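Prendre en main le kit de tri Samside : vider un bac transparent, flacon par flacon

Publié dans : Tutoriels, Robots de table

Vous êtes nombreux à nous écrire après le déballage du kit Samside, souvent pour la même raison : la démonstration fournie (des cubes, toujours des cubes !) fonctionne dès le premier soir, et puis on y met ses propres objets et tout devient plus capricieux. Je vous propose donc de reprendre les choses tranquillement, avec un exercice que j'aime beaucoup et que je fais faire à tous ceux qui débutent chez nous : sortir des flacons à embout d'un bac en plastique transparent et les poser debout à côté. Prévoyez une bonne soirée, un thé, et un peu d'indulgence pour la machine comme pour vous-même.

Ce qu'il vous faut

Le kit Samside monté sur sa table, avec les doigts de pince souples (les rigides restent dans la boîte pour cette fois).
Le logiciel Trivemance, installé et relié au bras.
Un bac transparent, assez profond pour que les flacons y tiennent couchés.
Quelques petits flacons à embout pointu, de teintes bien différentes si vous en avez.
Un chiffon doux, qui servira bien plus souvent que vous ne le pensez.

Étape 1. Installer le bac

Posez le bac sur la table, dans la zone que le bras atteint sans se tendre complètement. Le coffret de commande reste à l'arrière, câbles vers l'extérieur. J'ai longtemps placé mon bac trop près du socle, par peur que le bras ne manque d'allonge, et c'était une erreur : replié sur lui-même, il a moins de liberté pour incliner la pince et finit par taper le rebord. Laissez-lui de l'air. Quand l'emplacement vous plaît, marquez les coins du bac avec un peu de ruban adhésif, vous serez bien content de les retrouver le lendemain.

Étape 2. Déclarer le contenant

Dans Trivemance, ouvrez le menu Contenants, choisissez Nouveau puis Parois transparentes. Cette option est décochée à l'origine, je ne sais pas bien pourquoi, et elle change tout ! Sans elle, le logiciel prend les reflets et les moulures du plastique pour des objets et vous propose des prises tout à fait fantaisistes. Le logiciel demande ensuite la hauteur du bord. Mesurez-la à la règle, depuis la table, et ajoutez une petite marge si votre bac a un rebord épais.

Étape 3. Disposer les flacons

Commencez avec deux flacons, un couché et un debout, bien séparés. Je sais, c'est frustrant, on a envie de tout verser d'un coup pour voir ce que ça donne. Mais une prise sur un flacon couché et une prise sur un flacon debout ne se règlent pas du tout pareil, et mieux vaut comprendre chacune avant de les mélanger. Pour le flacon debout, la pince descend à la verticale et se referme sous l'embout, sur le bouchon. Pour le flacon couché, elle vient par le dessus et serre le corps, le plus près possible du milieu.

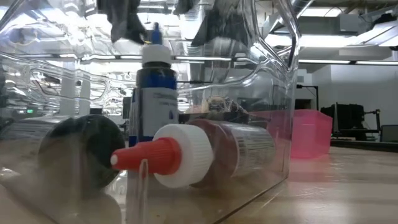

Une fois ces deux gestes acquis, ajoutez un troisième flacon, puis un autre, en changeant leur orientation à chaque essai. Les bouchons striés sont de bons amis, les doigts souples y accrochent très bien. Les embouts, eux, sont à éviter : trop fins, trop coniques, la pince glisse dessus et le flacon repart rouler au fond du bac. Vous pouvez les exclure en dessinant une zone interdite sur le modèle du flacon, dans l'onglet Prises.

Étape 4. Régler la force et la vitesse

La force de serrage s'exprime dans une unité propre au logiciel. Je pars de 400 pour un flacon souple à moitié plein et je monte doucement. À 489, j'obtiens une prise franche sans écraser le corps, et c'est la valeur que j'ai gardée dans mon profil. À 503, mes flacons se déforment et les étiquettes commencent à plisser. Vos flacons ne sont pas les miens, bien sûr, alors faites vos essais bouchon bien vissé (je vous laisse imaginer comment je l'ai appris). Côté vitesse, restez sur Lente pendant la descente dans le bac et passez en Normale seulement une fois le bord franchi.

Étape 5. Enregistrer et rejouer

Appuyez sur Enregistrer, guidez le bras jusqu'au flacon, fermez la pince, remontez bien droit, déposez. Rejouez ensuite sans toucher à rien. Si la pince arrive un peu à côté, inutile de tout recommencer : corrigez le seul point d'approche dans la liste, puis relancez.

Quand ça coince

La pince s'arrête au-dessus du bac. La hauteur du bord est sans doute trop grande, reprenez la mesure.
Le logiciel voit un flacon là où il n'y en a pas. Un coup de chiffon sur les parois, puis changez l'angle du bac ou éteignez une rangée de lampes au plafond. Les éclairages en ligne se reflètent énormément dans ce genre de plastique.
Le flacon pivote pendant la remontée. Vous l'avez saisi trop près du bouchon, décalez la prise vers le milieu.

Et les accessoires ?

On me demande souvent s'il faut ajouter les doigts longs de chez Panasiuk. Pour un bac profond, oui, ils rendent service et se montent sur le kit sans adaptateur. Pour un bac ordinaire, gardez votre argent. Quant au plateau tournant Fastolach, je l'ai eu en prêt jusqu'en juillet et je l'ai trouvé agréable mais bruyant, j'en parlerai dans un prochain tutoriel, avec les réglages pour déposer les flacons en cercle. D'ici là, envoyez-moi vos profils de serrage par le formulaire en bas de page, en précisant le type de flacon, et je les ajouterai à la liste à télécharger.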